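4.2 Checking the grip in the Kovow kitchen cell

Do this check after any change to the gripper settings or the object set.

1. Load the kitchen cell and reset the arm to its home pose.
2. Set the physics rate to 2000 steps per second.
3. Select the bottle as the target and run the grasp routine.
4. Pause while the fingers are closed on the bottle.
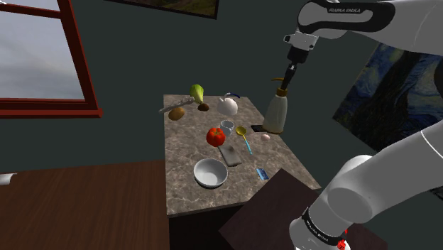
Figure 2. Simulated arm with the gripper closed on the top of the bottle.

5. Check that the bottle is upright – a lean points to a wrong tool offset.
6. Resume and hold for 60 seconds. Repeat the grasp 2 times.

Note: Objects added from the Laston set may load above the counter. Correct their height before saving.

Caution: Do not send these settings to a real arm until section 4.3 is complete.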